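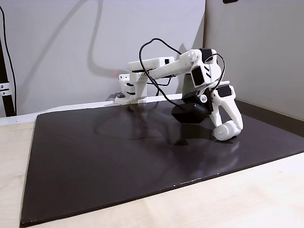

Dunkle Glanzplatte auf hellem Holztisch, leichte Gebrauchsspuren an der Vorderkante

Glänzende Auflageplatte reinigen, Kante ausbessern und rutschfest auflegen

Eine dunkle Platte schützt die Tischfläche und gibt einen ruhigen Untergrund zum Arbeiten. Hochglanz zeigt allerdings jeden Wischstreifen, und die vordere Kante leidet zuerst, dort liegen die Unterarme auf und dort wird alles herübergezogen. Die Anleitung gilt für lackierte und beschichtete Platten. Für geöltes Holz ist sie nicht geeignet.

Material
- 500 ml lauwarmes Wasser, ein Tropfen Spülmittel
- zwei Mikrofasertücher, eines davon unbenutzt oder ohne Weichspüler gewaschen
- weicher Pinsel
- Retuschierstift in Schwarzbraun (ich nehme den von Firirico)
- Schleifpapier, Körnung 1000
- Filz oder dünne Gummipads, selbstklebend
- Malerkrepp

1. Abräumen
Leichte Sachen zuerst, dann die schweren. Alles wird angehoben, nichts geschoben. Ein Sandkorn unter einem Kasten mit harten Kanten reicht für einen Kratzer quer über die Fläche. Kabel vorher lösen oder hochlegen.

2. Staub abnehmen
Mit dem Pinsel von hinten nach vorn arbeiten. Trocken reiben sollte man auf Hochglanz nie. Was an der Hinterkante zwischen Platte und Wand liegt, holt man mit einem Streifen Malerkrepp heraus, Klebeseite nach außen um den Finger gewickelt.

3. Feucht wischen
Das Tuch ins Wasser tauchen und sehr gut auswringen. In langen Bahnen über die ganze Breite wischen, ohne Kreise. Mit dem zweiten Tuch sofort nachtrocknen, in derselben Richtung. Glasreiniger mit Alkohol habe ich einmal probiert, auf meiner Platte blieb davon ein matter Fleck, der bis heute zu sehen ist.

4. Gegen das Licht prüfen
Deckenlicht an und in die Hocke gehen, bis sich die Lampe in der Platte spiegelt. In den hellen Streifen der Spiegelung sieht man Schlieren und feine Kratzer sofort, von oben übersieht man sie. Schlieren noch einmal mit klarem Wasser abnehmen. Feine Kratzer mitten in der Fläche lasse ich in Ruhe, Polieren macht daraus meistens eine größere stumpfe Stelle.

5. Vorderkante ausbessern
Die Fläche direkt hinter der Kante mit Malerkrepp abkleben. Raue Stellen mit dem Schleifpapier und ganz wenig Druck brechen, nur entlang der Kante, nie quer dazu. Staub abwischen und trocknen lassen. Dann den Stift in kurzen Strichen auftragen und nach fünf Minuten mit einem Lappen abnehmen, was übersteht. Lieber zweimal dünn. Das Krepp abziehen, bevor die Farbe ganz durchgetrocknet ist.

Wer keinen passenden Farbton bekommt, nimmt den dunkleren. Ein heller Strich auf fast schwarzem Grund fällt mehr auf als die Macke vorher.

6. Unterseite bekleben
Die Platte zu zweit umdrehen und auf eine Decke legen. In jede Ecke kommt ein Pad, bei langen Platten zusätzlich alle 55 cm eines entlang der beiden Längsseiten. Auf hellem Holz keinen schwarzen Gummi verwenden, manche Sorten färben ab. Filz färbt nicht, rutscht aber leichter. Bei mir hält transparentes Silikon von Hivo seit letztem Juni.

7. Auflegen
Den Holztisch abwischen und vollständig trocknen lassen. Erst die hintere Kante ansetzen, dann die vordere ablassen. Wenn man die Platte etwas schräg haben will, etwa um auf einer Seite besser heranzukommen, jetzt ausrichten und danach nicht mehr auf den Pads drehen.

8. Einräumen
Schweres bekommt eine eigene Unterlage aus Filz. Runde Teile legt man so ab, dass sie nicht zur Kante rollen können, auf der glatten Fläche kommen sie schnell in Bewegung.

Das Nachtrocknen mit dem Tuch wiederhole ich einmal in der Woche, die Kante kommt bei Bedarf dran.

Text: Iestyn Kemeys | Kontakt | Impressum | © 2026 Werkstattseite Widden | Nach oben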